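Incidencia 798. Envíos con la dirección cambiada
Estado: en seguimiento

¡Hola otra vez, y gracias por la paciencia! Os cuento con calma. Desde agosto, la tienda de Tirkum convierte el apellido Hoàng en "Ho?ng" al pasar el pedido a Kokell, y la etiqueta sale sin calle. Hemos repasado 60 pedidos de Mardale y 40 tenían el mismo fallo.

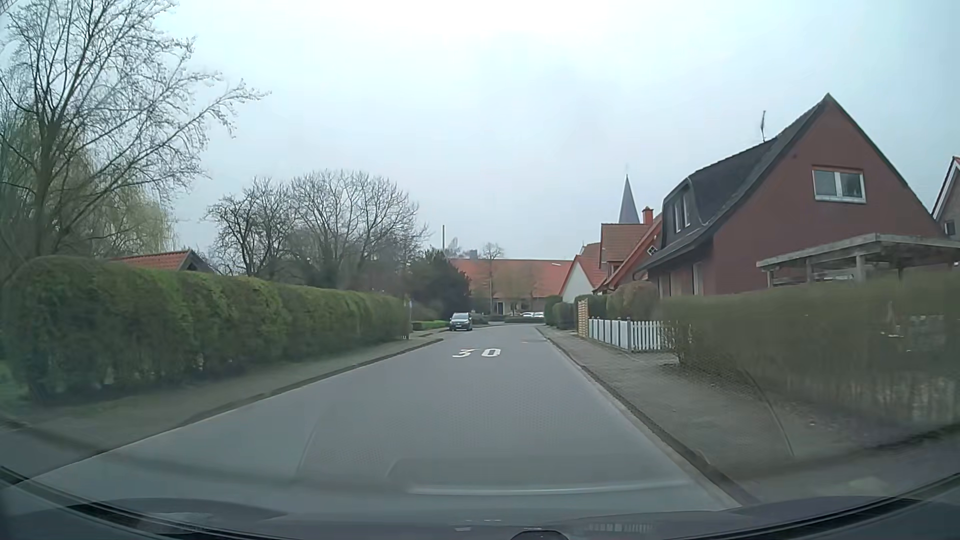 Calle con el 30 pintado en la calzada.

Lo primero que probamos fue vaciar la caché (ya sé, siempre os pedimos lo mismo) y no cambió nada. Luego miramos la exportación y ahí estaba: el archivo salía en Latin-1 y Kokell lo espera en UTF-8. 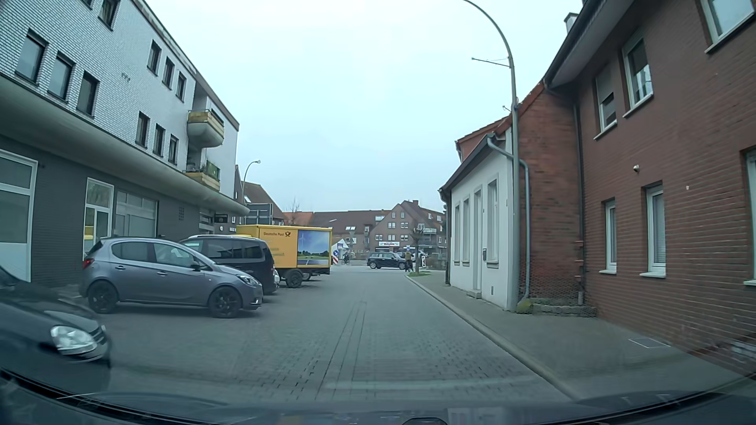
Con la codificación corregida, el pedido de prueba de las 16:15 llegó con su tilde y su calle completa, ¡qué alegría! Falta reenviar los antiguos; no los borréis todavía, por favor. Si veis otro apellido raro, pegadlo en este mismo hilo.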